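Reading time: 3 min

Filed under: Open Data / Community Projects / Housing

# Sondau Home Storage Survey
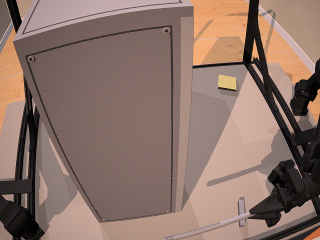
*Fig. 1. Rendered view of a tall gray cabinet with a fastener at each corner of the front panel.*

This repository holds the cleaned responses from the Sondau Home Storage Survey, a household questionnaire about how people in small apartments store things. It covers cupboards, wardrobes, shelves, under-bed space and rented storage. Version 2 was released in April 2024. It replaces version 1, which had a coding error in the rent column.

## What is in the data

Each row is one household. There are 127 households and 31 columns. Respondents live in two towns, Serkel and Abreu, and all of them rent. Owners were left out because the landlord questions did not apply to them.

The columns fall into these groups:

- `home_*`: floor area, number of rooms, floor level, elevator yes/no
- `people_*`: adults, children, pets
- `store_*`: built-in storage, furniture the household owns, furniture supplied by the landlord
- `off_*`: storage outside the home, such as a basement locker, a relative's garage or a paid unit
- `view_*`: opinion items, scored 1 to 7

In the opinion items, 1 means "strongly disagree" and 7 means "strongly agree." Version 1 had `view_enough_space` the other way around in the Abreu rows. If you have old scripts that flip it, take that step out.

## Files

- `households.csv`: main table, UTF-8, comma separated
- `codebook.csv`: column names, allowed values, question wording
- `comments.txt`: free-text answers from people who agreed to share them
- `CHANGES.md`: list of edits between versions

Floor area is in square feet. The paper form also allowed square meters, and those answers were converted and rounded to the nearest whole number. The column `home_area_unit` shows which one the person wrote.

## How it was collected

Paper forms went out in September through building lobbies and two laundromats. An online form with the same wording was open for the same period. The column `mode` tells you which one was used. Nine households sent in both, and in those cases the paper form was kept.

The sample is not random. People who are short of space were probably more likely to pick up a form. Please don't use the figures as estimates for either town.

## Missing values

Blank cells mean the question was skipped. `NA` means it did not apply, for example `off_cost` when nothing is stored outside the home. Some spreadsheet programs turn both into the same thing on import, so check before you count anything.

Monthly rent is banded. The top band is open-ended. Street names and building names were removed from the comments by hand. If you find one we missed, open an issue without quoting it and we will fix the file.

## Known problems

- `store_wardrobe` was read by some people as freestanding wardrobes only and by others as any closet.
- `home_floor` counts the ground floor as 1 in Serkel and 0 in Abreu. Use `home_floor_fixed` to compare the two.
- The question on moving plans was dropped from the online form by mistake and is paper only.

## License and citation

Data and codebook are CC BY 4.0. Cite as: Sisent Housing Data Group, *Sondau Home Storage Survey*, version 2.

Corrections go through the issue tracker. Please give the row ID and the column name.

We use cookies to remember your settings and see which pages are visited. Accept all | Manage choices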